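Atelier du lexique maritime de Drelport
Compte rendu de la réunion de novembre

Présents : Mererid Price (qui anime la séance), Branwen Gape, Cadi Jenkins, Gwion Trevor, Mererid Yorath (qui tient la plume).
Lieu : salle Murthy, à l'étage.
Début à 18 h 10, après le thé et le gâteau aux pommes de Branwen, dont la recette est promise à ceux qui l'ont réclamée.

1. Compte rendu précédent

Le texte est relu et adopté avec deux corrections. Cadi fait remarquer que c'est bien « bosse de ris » qu'il fallait lire en page deux, et que la faute de frappe, si charmante soit-elle, risquait de nous poursuivre longtemps. La plume présente ses excuses. Gwion souhaite aussi que l'on rétablisse la phrase sur les mots du mareyage, abrégée au point de lui faire dire le contraire de sa pensée : il est favorable à leur entrée dans le lexique, à condition qu'ils aient été entendus au port même et pas seulement dans l'arrière-pays.

2. Où en est le lexique

Mererid Price dresse l'état du travail, en remerciant au passage tous ceux qui ont prêté leurs soirées depuis l'été. Le dépouillement des enquêtes orales est achevé, celui des carnets de bord aussi, à l'exception du carnet taché que l'on se repasse de main en main parce que personne n'arrive à lire la troisième semaine de campagne. L'ensemble représente 2 170 fiches. Une fois les doublons fondus et les variantes rangées sous leur forme principale, il reste 1 498 articles, dont la lettre B, à elle seule, occupe une place que l'on peut qualifier d'envahissante.

Une longue et agréable discussion s'engage sur ce qu'il faut appeler une variante. Branwen défend l'idée que deux prononciations d'un même mot, l'une côté bassin et l'autre côté grève, méritent chacune leur renvoi, car les gens du quartier chercheront le mot comme ils le disent. Gwion craint un livre encombré de flèches, où l'on passerait son temps à être expédié ailleurs. On s'arrête à une solution moyenne : un renvoi lorsque la première lettre change, une simple mention dans le corps de l'article dans les autres cas. Cadi fera l'essai sur la lettre G et nous dira à la prochaine séance si la règle tient debout.

Restent les mots dont nous ne connaissons qu'un seul témoin. Mererid Yorath rappelle que son oncle en est un à lui tout seul pour une bonne poignée de termes touchant aux casiers, et qu'il a parfois l'imagination généreuse – il l'admet volontiers. L'assemblée convient de garder ces mots avec une petite marque dans la marge, qui signifiera « entendu une fois ». Les lecteurs feront le reste : c'est souvent en voyant imprimé un mot douteux que les anciens se décident à téléphoner.

3. Les définitions

Le ton des définitions a fait l'objet de plusieurs messages pendant le mois et il était bon d'en parler de vive voix. Certaines sont rédigées comme dans un manuel, d'autres comme une lettre à un cousin. Mererid Price lit à voix haute trois rédactions du mot « gabarier », et l'on s'amuse de constater que chacun reconnaît l'auteur dès la deuxième virgule.

Décisions prises :
– une première phrase courte, sans parenthèse, qui dit ce que la chose est ;
– l'usage ensuite, avec le lieu et, quand on l'a, le métier de celui qui parlait ;
– l'exemple tel qu'il a été recueilli, sans toilettage de la grammaire.

Sur ce dernier point Branwen tient beaucoup à ce que l'on ne corrige rien. Elle raconte avoir passé un après-midi entier à réécouter une phrase sur les amarres gelées pour être certaine d'un « que » en trop, et elle serait bien fâchée de le voir disparaître à la relecture. Promesse lui est faite. Gwion demande seulement que l'on traduise les exemples lorsque plus de la moitié des mots sont eux-mêmes dans le lexique, car on finirait par avoir besoin du livre pour lire le livre. Accord général.

Les jurons sont remis à plus tard. Il y en a beaucoup, ils sont savoureux, et Cadi a proposé de les rassembler dans une annexe que les parents pourraient agrafer. L'idée a fait rire mais elle est notée ici sans ironie.

4. Saisie et relecture

La saisie se fait toujours dans Ulo. Depuis la dernière mise à jour, les accents circonflexes des titres tombent quand on exporte, et il faut les remettre à la main. Gwion a écrit pour le signaler et n'a pas encore reçu de réponse. En attendant, il est demandé à chacun de ne plus exporter de son côté et d'envoyer ses corrections à Cadi, qui fait une seule exportation par quinzaine et la vérifie lettre par lettre.

Les fiches papier restent la référence en cas de désaccord. On prie donc instamment les relecteurs de noter leurs corrections au crayon sur la fiche avant de les reporter dans Ulo, et de remettre les fiches dans le classeur d'où elles viennent, y compris les soirs où l'on est pressé. La série des vents a voyagé pendant l'été dans celle des poissons, ce qui a donné quelques sueurs à Mererid Yorath. Les classeurs ne sortent plus de la maison ; qui souhaite travailler chez soi photographie les fiches utiles.

Répartition de la relecture :
Lettres A à C : Branwen Gape
Lettres D à G : Cadi Jenkins
Lettres H à M : Mererid Yorath
Lettres N à R : Gwion Trevor
Lettres S à Z : Mererid Price

Branwen fait valoir, avec le sourire, qu'elle hérite du B. On lui offre de l'aide pour « barre », « bord » et « bout », dont les articles s'étendent chacun sur plusieurs pages et que l'on relira ensemble, autour de la table.

5. Impression

Deux devis étaient attendus, un seul est arrivé, celui de Vasteo. Il porte sur environ 1 000 exemplaires brochés, format de poche, couverture souple. Mererid Price fait circuler l'échantillon de papier. Il est un peu crème, ce qui plaît, et un peu transparent, ce qui plaît moins : Gwion lit sans difficulté à travers la feuille le nom imprimé au dos. Un papier d'un grammage supérieur sera demandé, avec le prix correspondant, et l'on relancera l'autre imprimeur par politesse autant que par curiosité.

Le format de poche fait l'objet d'un vrai échange. Cadi souhaiterait un livre plus grand, que l'on puisse ouvrir à plat sur une table de cuisine et lire sans lunettes. Branwen répond qu'un lexique du port doit tenir dans un ciré. Les deux arguments sont bons et la plume avoue avoir changé d'avis à chaque intervention. On demandera à Vasteo une page d'essai dans les deux formats, avec le même article, et l'on tranchera livre en main.

Les dessins : la planche des nœuds est terminée, celle du gréement aussi. La planche des outils de calfatage attend que l'on retrouve le maillet prêté pour la fête du bassin. Si quelqu'un l'a chez lui, il peut le rapporter sans crainte du moindre reproche.

6. Soirée de lecture publique

L'idée lancée au printemps revient sur la table : lire des articles du lexique au public, à plusieurs voix, entre deux chansons. La grande salle de Drelport est libre en fin d'hiver. Mererid Yorath voudrait ouvrir avec les mots de la brume, qui sont nombreux et très doux à l'oreille, et finir par ceux du retour. Gwion prêterait sa voix pour les vents, à condition qu'on lui laisse dire les noms comme il les a appris. On prévoit une heure, avec une pause, et une table à l'entrée où les visiteurs pourront écrire les mots qui nous manquent.

Cadi se renseigne pour la sonorisation. Branwen refait son gâteau, et l'on note que la proposition est venue d'elle.

7. Questions diverses

Une école nous demande une liste de mots simples pour un travail de classe. Mererid Price préparera une petite sélection sur le thème de la marée et l'enverra avant les vacances.

Une lectrice du bulletin écrit pour contester notre définition de « ressac ». Sa lettre est très fine et la remarque est juste ; l'article sera repris et elle sera remerciée en fin de volume, si elle le veut bien.

Le chauffage de la salle Murthy se coupe à 20 heures. On a fini la séance en manteau. À l'avenir, on commencera par les points longs.

Prochaine réunion en janvier, même lieu, même heure. Chacun apporte la moitié de sa part relue.

Séance levée à 20 h 25.
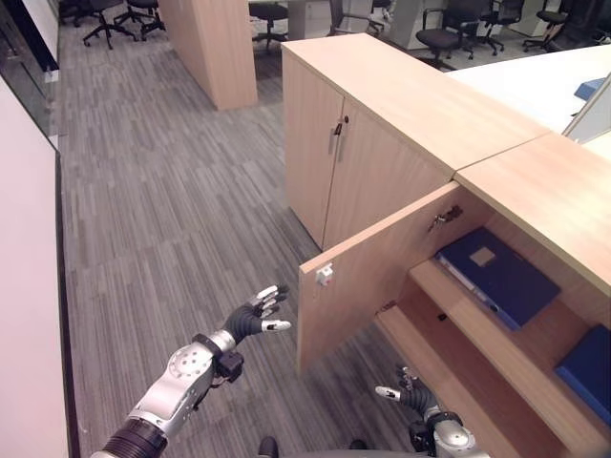 Gwion Trevor, à la lecture de ce compte rendu, demande que l'on ajoute au point 2 que la règle des renvois est adoptée à l'essai seulement, et qu'il se réserve le droit d'y revenir quand Cadi aura fini la lettre G. Il a par ailleurs réécouté les enregistrements de la jetée et pense avoir trouvé un second témoin pour l'un des mots de casiers de l'oncle, prononcé très vite, juste avant une quinte de toux. Il apportera la bande en janvier.

À lire aussi
Compte rendu de la réunion d'octobre
Les mots de la brume : premiers relevés
Comment remplir une fiche d'enquête
Le carnet taché : appel aux bons yeux
Chansons du bassin, paroles et variantes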